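Home > Living Room > Upholstery and Fabric
Thread: Is "pattern matched" worth paying extra for on a plaid sofa?
17 replies, page 1

halvard_h
Original poster
I've been quoted $893 by Boström to recover a three-seater in plaid. That's labor only, fabric on top. One line on the quote says "full pattern match" and it makes up a pretty big chunk of the total. When I asked what it covered I got "we line everything up so it looks right," and that could mean anything. Has anyone paid for this and been able to see the difference from across a room? I have a feeling it's the undercoating of the upholstery business.

torunnlie
It's real work. Matching plaid means throwing away fabric to get the repeat to land where you want it, and somebody has to stand there and figure out where to cut. Whether Boström does it well is another question. Ask how big the repeat is on your fabric. If they can't answer, they haven't looked.

halvard_h
Quoting torunnlie: "Ask how big the repeat is on your fabric."
They said "standard." Make of that what you will.

elsatangen
LOL, "standard." No such thing.

I had a Lirberg in plaid from new, sold as matched, and the stripes on the back missed the stripes on the seat by the width of my thumb. The store's answer was that matching "applies to the front-facing panels." Try finding a definition of that anywhere in their paperwork. I kept it because sending it back would have cost more than I cared to spend on principle.

IngvildS
I sewed slipcovers for 12 years and I'm going to be a bit annoying about this, because people get sold the word "match" without hearing which match. There are several, and they don't cost the same.

1. Vertical match. The lines coming down the back carry on across the seat and down the front. It's the one everybody notices, and any shop charging extra should be doing it without being asked.

2. Side match. The crosswise bands on the seat meet the bands on the inside of the arms. Lots of shops skip it. It's harder than it sounds because the arm panel usually tapers, and if the cloth has been pulled a little off grain the band starts to wander.

Scale matters too. Little checks hide a lot. With wide bands and big dark blocks, like the green and beige one below, your eye follows every line and a miss has nowhere to hide.

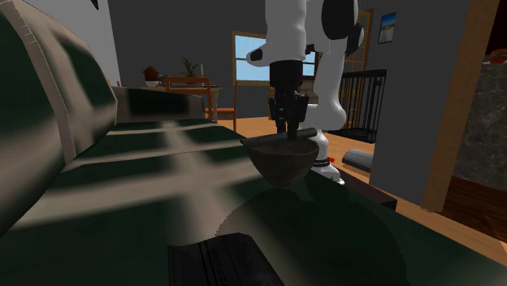 3. Welt and trim. Piping cut on the bias never matches anything and isn't supposed to. If the quote charges you for matching it, cross that out.

4. Cushion flip. If the cushions are loose, ask whether both faces match or only the top. Usually only the top. Then you flip them in March, the whole thing goes crooked, and you call the shop thinking you've done something wrong.

5. Outside back. If the sofa sits against a wall, tell them to forget it. You'll save cloth and some of the labor.

glecomte
I'll disagree with most of this thread. Matching is mostly something shops talk about so they can sell you extra yardage. My living room gets used. There's a blanket on the sofa, a dog on the blanket, and in all the years we've had it not one guest has said "lovely vertical alignment." Spend the money on foam.

torunnlie
Guests don't mention it because it's right. They'd mention it if it was wrong.

glecomte
Quoting torunnlie: "They'd mention it if it was wrong."
It is wrong! Mine is off at both arms. Not a word from anybody.

elsatangen
Maybe they're polite.

IngvildS
Gilles has a point about the foam, for what it's worth. Bad foam will ruin a good match inside a couple of years. The cover bags out and the lines go with it. I would still want the vertical match on a wide plaid. On a small check I'd let it go.

halvard_h
OK, went back and asked for it in writing. They now say "vertical and side, tops only, outside back excluded," with the price unchanged. So apparently I'd been paying to match the back against my wall.

Also got the repeat. It's 17 inches, fabric is a wool blend from Greltby. They want me to order extra "for safety" and won't say how much of it is safety and how much is the match.

torunnlie
17 is a big one. That eats fabric. Ask for the cutting layout, even a pencil sketch. And ask for the leftovers back, all of them, since you paid for them.

elsatangen
Get the leftovers in writing too. Mine turned into somebody's footstool, I'm sure of it.

glecomte
Still say get a plain fabric and stop worrying.

halvard_h
My wife picked the plaid. That option has been discussed.

IngvildS
Then get a second quote before you sign. There used to be a decent two-person workshop in Rustitz, though I don't know if they still take sofas. Bring the fabric sample with you and see whether they measure it or just feel it.

halvard_h
Will call them. I'll post the numbers if they pick up the phone.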